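Two Hands, Two Grippers: Three Weeks of Comparing at a Small Workshop

31 May 2020

I came to hand-held grippers with a lot of doubt. For years our workshop in Plarkthorpe tested only complete arms, and I believed that a gripper without an arm was only half of a tool.

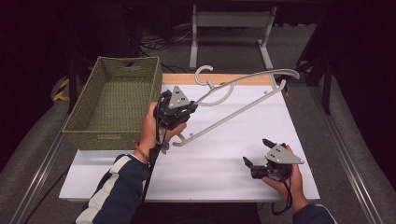 A salesman from Dredau changed my mind, or at least he made me curious. He told me that his customers do not any more teach every motion with the joystick. They take the gripper in the hand, do the task as a person would do it, and record the movement. Later the arm gets the recording. So the question for a buyer is a new one: how does this gripper feel after one hour in the hand, and how does it behave when the arm finally takes it over?

For this article I compared two products. The first is the Vivivero, a light pair with a cable for each hand. The second is the Niskanen, which is heavier and has its battery inside the handle. Both have two fingers and both are sold in pairs, for left and right. The Vivivero costs 3,000 dollars the pair. For the Niskanen you pay 700 dollars more, and the charger is extra, a fact I found only on the last page of the price list.

The weight

On paper the difference is 170 grams for each hand. That sounds like very little. In the first ten minutes I did not notice it at all. After half an hour with the Niskanen my wrists began to turn inward, and the fingers of the gripper were no more parallel to the table. This is bad for the recording, because the arm will repeat the tired wrist very faithfully.

With the Vivivero I could work the whole morning. The cables disturbed me in the beginning, especially when I crossed one hand over the other. I learned to let them hang in front of the table edge and then I mostly forgot them. A colleague who is left-handed never got used to it and asked for the battery model back.

Thin metal parts

Many reviews use wooden cubes. I have nothing against cubes, but our customers pack garden and household goods, and these are long, thin and curved. A hanger bracket is a good test piece. It is made to carry something on a wall, so its weight is not in the middle, and if you hold it near one end it wants to turn between the fingers.

The Vivivero held the bracket better than I expected. The secret is to close slowly. If I closed fast, the powder coating let the part slip a little and it rotated downward, and I had to begin again. The Niskanen closes with more force and it forgives a fast hand. On the other side, it left a small shiny mark on one of our brackets, and a customer would send such a part back.

Baskets are more difficult than they look. The walls of a woven basket give way, and the fingers catch in the weave when you pull out. Here I preferred the lighter gripper again. I could feel the catch in my own hand before anything was pulled over. With the heavier one, the basket traveled some centimeters across the table before I understood what happened.

From the hand to the arm

I recorded 193 runs with the two products together and played them back on our old six-axis arm. The recordings from the Vivivero were smoother. The Niskanen lost its position two times when my hands came close together, and the software gave no warning, only a jump in the line on the screen. The maker writes that an update will come in June. I will be glad to try it, but I can judge only what is in the box today.

The work surface also matters more than I thought. We began on the bare wood of the table, and the reflections of the ceiling lamps made trouble for the tracking. A matte white board on top helped both products very much. It costs almost nothing, and I would recommend it before any expensive lamp.

My choice

For training data with two hands, and for sessions longer than one hour, I would take the Vivivero. If you mostly lift compact, heavy parts and you move between several tables, the missing cables of the Niskanen are worth money. Ask the dealer to lend you a pair for a week. Ten minutes at a trade fair stand will tell you nothing about your wrists.

Comments (3)

gearbox_ty: Same experience with the battery model. We wrapped the handle with tennis tape and it got a little better.

Marlow_Shop: Did you try longer fingers on either one? The short ones are no use for our trays.

p.wend: The charger thing got me too. Read the last page, people.

Contact the editors | © 2020 All rights reserved | Back to top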